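Star Tablecloths and Bright Chairs Fill the Plurbridge Kitchen Table Drive

September 23, 2021

The Plurbridge kitchen table drive wrapped up this month with the best result it has ever had, and the people behind it are thrilled. Over 11 days, neighbors brought in 1,286 pieces for shared kitchens and eating rooms around town: tablecloths, chairs, baskets, trash bins, dish racks, storage boxes and more stacks of plates than anyone had shelf space for!

The idea is a simple one. Plurbridge has plenty of small apartment houses where several households cook in the same room, and a lot of those rooms were set up years ago with whatever was left over. The drive asks people to pass along good, usable things from their own homes, and then matches them with kitchens that have asked for help. Pickup and delivery are free. This year the town put in 3,000 dollars for van rental and cleaning supplies, and the Lashari hardware store on Mill Street lent its back room for sorting.

"I love this part of the year," said Hinata Fujimoto, who organizes the drive. "You walk into a room that felt like a hallway with a stove in it, and by the time you leave there's a cloth on the table and people are arguing over where to sit. It's the cloth that does it, every time. I could talk about tablecloths all day."

And she did, for a good part of our visit. Printed cloths were the surprise hit of the drive, well ahead of the plain white and checked ones that came in by the armful. Fujimoto's own favorite is a gray one with a white diamond grid and big stars outlined in navy – orange, light blue, pink – with curly lettering running between them and a little pink heart. It hides crumbs, she said, it cheers up a gray morning, and children like to claim a star as their own place at the table.
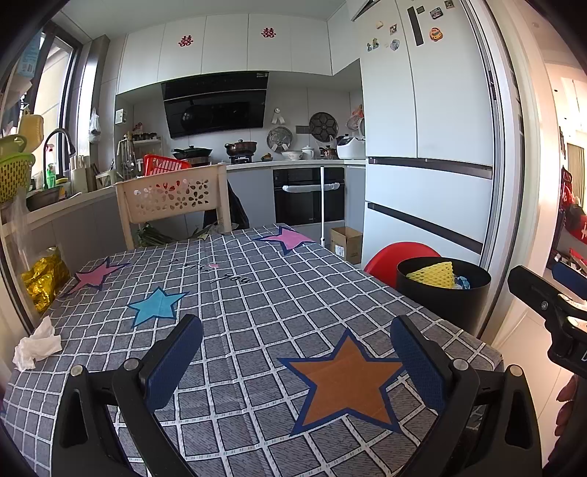
Chairs were the other success. The drive stopped asking for matching sets after its first year, and the mixed rooms have turned out to be much more fun. A beige plastic chair with flower-shaped cutouts in the back can share a table with a red one that has a curved back, and the two look great together. Plastic chairs are also light enough to move when somebody needs to get at the cabinets, they wipe clean in seconds, and a jacket hangs nicely over the back when the hooks by the door are full.

Fujimoto is just as cheerful about the plain, useful stuff. A good-sized trash bin close to the table was the most requested item on this year's wish list, ahead of kettles and frying pans. Baskets came second. A bright plastic basket on the counter can take onions one week and clean dish towels the next, and nearly every kitchen on the list asked for at least 2 of them.

The rooms are meant to be used hard, and they are. When the crew makes its follow-up visits, there are usually vegetables waiting to be washed, a box or two to unpack and a jacket left behind by somebody who has run upstairs. Fujimoto wouldn't have it any other way. She keeps a notebook of what people say they are cooking, and this month's pages include leek soup, scallion pancakes, a very large pot of beans and a plum cake that she was lucky enough to try.

Residents of the Gavus building, which received its delivery early in the drive, have already started a shared supper. Everyone brings one dish and whoever cooked last time gets out of washing up. They're now looking for a second table so that the families from the top floor can join in, and several people have offered one.

Larger furniture is still welcome. The drive can take tables up to six feet long, along with sturdy chairs in any color, as long as nothing is cracked or wobbly. Tablecloths should be washed before they're dropped off. Small stains are fine, but cloths with burns or big tears can't be used. Glassware is on hold for now, and so are mugs – there are enough mugs in the back room at Lashari to serve the entire town coffee, with refills.

Kitchens that would like to be on the list for the next round can pick up a form at the Lashari counter or at the Plurbridge library. The form asks for the size of the room, the number of households that use it and, in a line Fujimoto added herself, the color everyone would most like to see on the table.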